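Filed under: Software, Notifications, Self-hosting

I moved the household off Galer in July, mostly over notification grouping. Galer collapses everything from one sender into a single banner and replaces the banner text each time a message arrives. If three messages land while the phone is in a drawer, the lock screen shows the third. The first two are in the app, marked unread, but the badge counts conversations, so it reads 1. This is documented behaviour and there is no setting for it.

The replacement is Grernitz, a small client that talks to any server implementing the Painemal protocol. I run the server on the same box that does our backups. Installation was unremarkable. The package creates its own user, writes a config file with sensible defaults and listens only on localhost until told otherwise. I put it behind the existing reverse proxy and had to raise the idle timeout, as the proxy was closing long-lived connections after a minute and the client was reconnecting each time. Reconnection is silent on the phone but shows up in the battery statistics.

Export from Galer produced an archive of 2403 messages. The format is one JSON file per conversation with attachments in a sibling folder. Timestamps are in local time with no offset recorded, which matters if you have travelled. Mine spanned a trip to Perth, so a block of messages imported two hours out of order relative to the replies from home. I wrote a short script to apply an offset by date range. Reactions are exported as separate messages containing only the emoji and a reference to the parent ID. Grernitz ignores the reference and displays them as ordinary messages, so I filtered those out as well, all 314 of them.
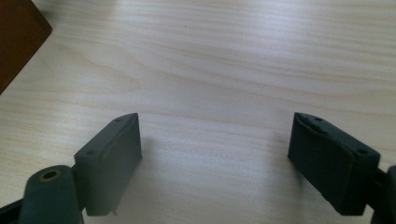

Attachments took longer than the text. Galer re-encodes images when you send them, and the archive contains the re-encoded copy even on the account that sent the original. Grernitz sends the file untouched by default and offers a compressed version as an option under the paperclip. Wavy grain on a pale wooden tabletop in bright, diffuse light is fine, low-contrast detail. Lossy compression tends to smooth the cream and tan lines together well before it does visible harm to a hard edge. With the compressed option on, I would look at the lighter bands first and leave the dark corner for last. The quality value is set in the server config, not in the client, and applies to every account.

Notification handling is the part I care about, and it's good. Each message gets its own entry, grouped under the sender but expandable. The badge counts messages. Muting can be set per conversation with an expiry time, and the expiry is stored on the server, so muting on the laptop also mutes the phone. Galer kept this per device.

Lorena Quiroga emailed after my earlier post to ask about Cekmont, the bridge that relays messages between Galer and Painemal servers. I tried it for a fortnight. Text is fine in both directions. Edits arrive as new messages, and deletions don't arrive at all. It also needs your Galer login stored in plain text in its config file, so if you run it, check the file permissions. I've since shut mine down and removed the credentials.

Still outstanding: search on the phone only covers messages cached on the device, and the cache limit is set by age with no option for size. The laptop client searches the server properly. There is an open ticket for the phone with a patch attached, which I have built but not yet installed.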